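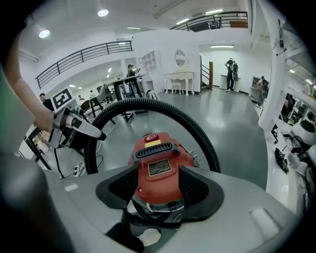 Does a vacuum cleaner really suck?

Everybody says it does. Your parents say it, the ads say it, and there's a good chance your teacher says it too. But sucking is a strange idea when you stop and poke at it. How would a machine grab hold of a crumb it isn't touching? There's no invisible hand in the hose. So let's be suspicious and look at what the air is up to.

You live at the bottom of a very deep pile of air. It has weight, and it presses on you from every side, all day long. You don't notice, for the same reason a fish probably doesn't think much about water.

Inside a vacuum cleaner there's a motor that spins a fan. The fan throws air out of the machine through a vent. Now there's less air inside than there was, so the air inside presses less hard. The air in the room is still pressing as hard as ever, and the easiest way in is through the hose. In it rushes, carrying crumbs, fluff and the odd bead with it.

The crumb was pushed. It got shoved from behind by the room.

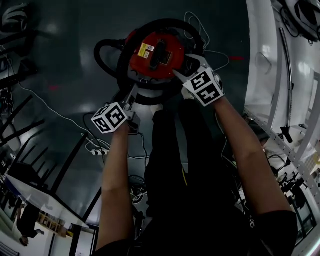 Is there a vacuum in a vacuum cleaner?

A real vacuum is a space with nothing in it at all. Your vacuum cleaner doesn't come close. It has slightly thinner air inside, and that's plenty for picking up toast crumbs. Even outer space has a few stray bits floating about, so I'd be careful with anybody who promises you a perfect vacuum for the price of a household appliance.

Does a bigger number mean a better cleaner?

Look at the side of a box in a shop and you'll find big numbers. Some of them are watts. Watts tell you how much electricity a machine uses each second. They don't tell you how clean your carpet will be. A machine with a bad fan and a leaky hose can use heaps of power and leave the cat hair where it was.

Say one cleaner is labelled 400 watts and another is labelled something higher. Which is better? You can't tell yet. You'd have to try them both on the same mess, on the same floor, for the same time.
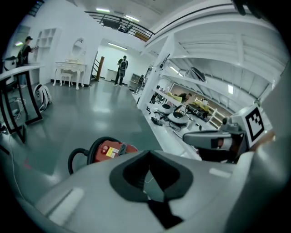 Words are just as slippery as numbers. "Super" isn't a measurement. Neither is "turbo" or "cyclone strength". If a label says a cleaner is twice as good, ask: twice as good as what? A broom? Last year's model? A sneeze?

Try it yourself

You need a grown-up, a vacuum cleaner and some dry rice. Count out 105 grains and spread them on a hard floor. Hold the end of the hose 25 centimetres away and switch on. Then move it closer, a little at a time, and write down where the first grain moves.

Before you start, write down your guess. No changing it afterwards! Do the test three times, too, as one try could be a fluke. My own guess was that the rice would jump from a long way off. I was wrong by a lot — air comes into the hose from every direction at once, so the push fades very quickly as you back away.
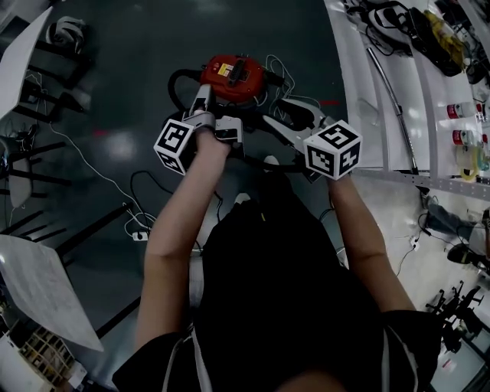 What about drinking straws?

Same story. You make more room in your mouth, the air in there spreads out and presses less, and the air on top of your juice pushes the drink up the straw. If you don't believe me, good. Go and find a way to check.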